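Des pinces, un sac en toile et deux caméras aux poignets

Jeudi 2 janvier

Bonne année à tous ! J'avais promis en novembre un billet sur la manipulation d'objets souples et je profite du calme du labo (chauffage au minimum, machine à café pour moi tout seul) pour l'écrire enfin. C'est le sujet qui m'occupe depuis l'automne, j'en parle à table, j'en parle dans le train, Sylvie m'a demandé gentiment d'arrêter pendant le réveillon. Vous n'y couperez pas.

Le projet s'appelle Lostell. Le point de départ tient en une phrase : on veut qu'un robot à deux bras sache ouvrir un sac en toile posé à plat, y mettre quelque chose et le refermer en rabattant les anses. Un enfant de cinq ans y arrive sans réfléchir. Pour nous c'est un cauchemar délicieux, parce que le sac n'a pas de forme. Une tasse, on peut la modéliser une fois pour toutes et calculer où poser les doigts. Un sac en toile a autant de formes que de fois où on le lâche sur la table, et dès qu'on le touche il en prend une nouvelle.

Pendant longtemps on a pris le problème par la géométrie. Kevin Quispe, qui a commencé sa thèse avec nous, avait un très joli code qui estimait un maillage du tissu à partir d'une caméra de profondeur, puis planifiait la prise sur le bord le plus accessible. Très joli, vraiment, je le dis sans ironie. Mais le maillage devenait faux au premier pli qui cache un autre pli, et il y a toujours un pli qui en cache un autre. On passait nos journées à corriger l'estimation au lieu d'apprendre le geste.

Alors on a changé de méthode et on est passés à l'imitation. L'idée générale n'a rien de neuf : on montre le geste beaucoup de fois, on enregistre ce que voient les caméras et ce que font les pinces, et on entraîne un réseau à prédire la suite du mouvement à partir de l'image. Ce qui change tout pour le tissu, à mon avis, c'est la façon de montrer. Avant, on téléopérait les bras du robot. C'est lent, on ne sent rien, et surtout on finit par faire des gestes de téléopérateur, très prudents, très carrés. Maintenant on prend directement les pinces en main. Même mâchoires que celles du robot, une caméra sur chacune, et une troisième vue prise depuis la tête. On travaille presque comme avec ses propres doigts !
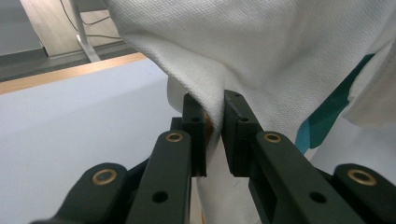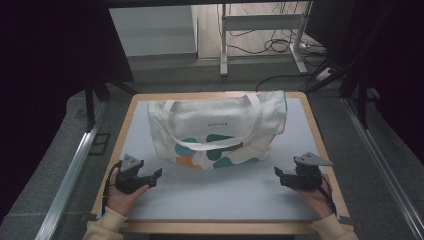 Vue de tête, une pince dans chaque main, le sac à plat de l'autre côté du plan de travail.

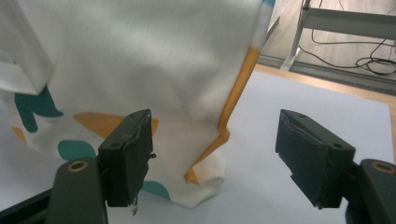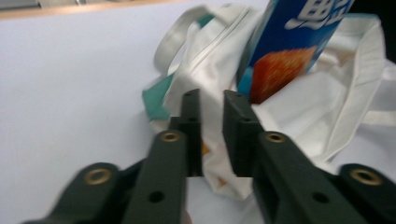
La première chose que j'ai apprise en devenant démonstrateur (je m'étais porté volontaire en pensant que ce serait reposant), c'est qu'on ne sait pas du tout comment on plie ou comment on ouvre un sac. On le fait, c'est tout. Avec deux pinces, on redécouvre qu'il faut d'abord décoller les deux épaisseurs, que la main gauche sert surtout à retenir, que l'on tire un tout petit peu vers soi avant de soulever. J'ai passé une semaine entière à faire ce petit mouvement de retenue sans m'en apercevoir. C'est Athina Zacharopoulos qui l'a vu en superposant les trajectoires : la main gauche recule juste avant que la droite ne monte, presque à chaque démonstration. Personne ne l'avait écrit dans le protocole et le réseau, lui, l'avait appris.

Venons-en au résultat, parce que c'est quand même pour ça que j'écris.

On a entraîné deux versions de la même politique. La première ne reçoit que la vue de tête. La seconde reçoit en plus les deux vues de poignet. Même architecture, mêmes démonstrations, même nombre de pas d'entraînement. Ensuite on a fait 100 essais avec la seconde, sur le robot, avec un sac remis en vrac entre chaque essai par quelqu'un qui ne regardait pas l'écran. Elle a réussi la tâche complète 59 fois. La version sans caméras de poignet, on l'a arrêtée plus tôt parce qu'elle malmenait les moteurs à force d'appuyer sur la table : 8 réussites au moment où Kevin a coupé.

Comme la seconde série est plus courte, je me garde bien de comparer les deux chiffres comme s'ils sortaient du même protocole. On refera ça proprement ce mois-ci. Mais quand on regarde les échecs un par un, la différence de comportement est flagrante. Sans vue de poignet, le robot descend au bon endroit, ferme la pince et repart, qu'il ait du tissu ou pas. Il ouvre des sacs imaginaires avec beaucoup de conviction. Avec les vues de poignet, il lui arrive de fermer, de constater que rien ne s'est soulevé entre les doigts, de rouvrir et de recommencer un peu plus bas. On ne lui a jamais demandé de faire ça explicitement ! Il y avait simplement des ratés dans nos démonstrations, et on les avait gardés.

C'est d'ailleurs le point sur lequel j'aimerais insister auprès de ceux qui se lancent : gardez les ratés, quand ils sont rattrapés. Darcy Després, qui gère nos données, avait au début une politique de tri très stricte, tout ce qui n'était pas net partait à la corbeille. On a eu une vraie discussion là-dessus (animée, disons). Finalement on a entraîné avec et sans, et la version nourrie uniquement de beaux gestes se retrouve perdue au premier glissement. Elle n'a jamais vu de tissu qui s'échappe, elle ne sait pas quoi en faire. Darcy a depuis créé une étiquette « rattrapé » dans l'outil d'annotation et c'est devenu la catégorie la plus précieuse de tout le jeu de données.

Deuxième détail pratique, le choix du sac. Un sac uni et un sac imprimé, ce n'est pas du tout le même problème pour le réseau. Avec un motif, il a des repères, il distingue une face de l'autre, il voit qu'un bord est retourné. Avec du blanc sur une table claire, il ne lui reste que les ombres. Je m'attendais à ce que l'imprimé soit plus difficile, à cause de la variété visuelle, et c'est l'inverse chez nous. Par contre, une politique entraînée avec un seul motif s'y accroche complètement. Clifford Zacharias, de l'équipe de Brulolcombe avec laquelle on échange nos jeux de données, m'a envoyé une série faite avec leurs sacs à eux et notre robot est resté en l'air, bras levés, sans se décider. Il a l'air très bête dans ces moments-là. On l'aime bien quand même.

Côté représentation des actions, pour ceux que ça intéresse : on prédit des positions relatives de pince à pince, et plus du tout des positions dans le repère de la table. Ça paraît un choix de plomberie, mais pour le tissu je le trouve très naturel. Ce qui compte quand on tend une toile entre deux mains, c'est l'écart entre les mains. Que l'ensemble soit dix centimètres plus à gauche, le sac s'en moque. Depuis ce changement on peut déplacer la table sans tout recalibrer, et rien que pour ça j'aurais embrassé Athina, qui l'a codé en une après-midi.

Ce qui ne marche pas encore, maintenant, car il y a de quoi faire :

Les anses. Elles se prennent dans les mâchoires, elles tombent devant l'ouverture, elles se coincent sous le sac. La majorité de nos échecs viennent de là. Le réseau confond aussi parfois une anse et le bord du sac, et il soulève le tout par une boucle, avec le contenu qui repart par où il est venu.

Les objets rigides à l'intérieur. Une fois que le sac contient une boîte, sa physique change entièrement : les parois tiennent debout d'un côté, s'effondrent de l'autre. On a des démonstrations avec, il en faudrait bien davantage.

La vitesse. Quand on va vite avec les pinces, les images de poignet deviennent floues. On a longtemps cru qu'il fallait ralentir tout le monde. Sylvie Girard soutient au contraire qu'il faut laisser ce flou, puisque le robot en aura aussi, et elle prépare une comparaison. Je parie sur elle, sans aucune preuve à ce stade.

Et puis l'évaluation elle-même, qui me tracasse plus que le reste. « Remettre le sac en vrac » n'est pas une condition initiale sérieuse. Selon la personne qui le lance, il atterrit plus ou moins étalé, et je soupçonne que le taux de réussite dépend un peu de qui est de service ce jour-là. On réfléchit à un petit dispositif pour le lâcher toujours de la même hauteur. Kevin propose une trappe, Darcy propose un seau. Le seau est moins cher.

La suite, c'est donc les anses, puis un essai avec des torchons, qui auront au moins le bon goût de ne pas en avoir. Si vous travaillez sur des choses voisines, écrivez-moi, surtout si vous avez une bonne façon de décrire l'état de départ d'un bout de tissu sans prendre de maillage. Je lis tout et je réponds, parfois avec un peu de retard quand le robot est de bonne humeur.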